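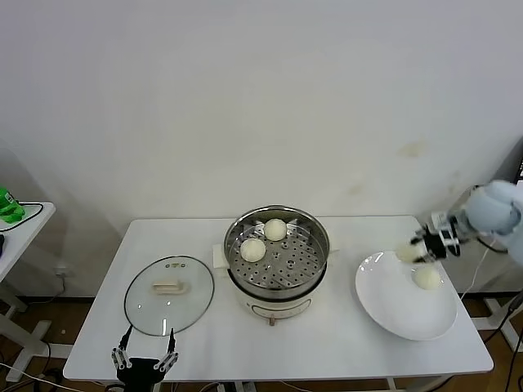
## Week 7: What a record sleeve has to do

Okay, sleeves! I love this week, so forgive me if I run over (I always do).

Our main case is the Plarngate reissue of Skoltow's second album. The first pressing was 450 copies in plain card with a rubber stamp. The reissue went to 2,333, and Sartori, the studio that got the job, kept the stamp but blew it up until it ran off all four sides. I think it's gorgeous. Some of you will hate it, so come ready to argue!

Things to look for:

- **Spine.** Can you read it from across a room?
- **Type.** One typeface, two sizes. Where does your eye land first?
- **Thumbnail.** Shrink it to a postage stamp on your phone and see what's left.

**For next time:** read the Brundodis chapter on label identity, then write up to 900 words on a sleeve you own. Bring the sleeve too, please, even if it's a beat-up CD booklet.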